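Slide 3, data collection (don't rush this one)

OK so this is where I slow down, because people always ask how the examples get made. At Sondlow we wanted 2000 spoon episodes for Petchrat. An episode is one try, start to finish, and we keep the clumsy ones too, with a tag on them.

Mention the table! We kept it plain and put out very little: a mug, a spoon, a couple of wooden blocks. Then we shuffle things between tries so the model can't just memorize one layout. My first batch was 9 episodes with the mug in the same spot every time, and yes, I had to redo them (pause, somebody usually laughs).

Spoons are hard. Thin handle, shiny, and they tip when you grab them too far down. If there's time, say how we switched the labels over to Skaltico and what a pain that was.

Then click, and go on to the Pidetero numbers on the next 2 slides. 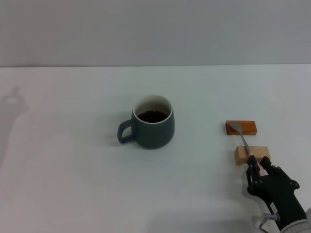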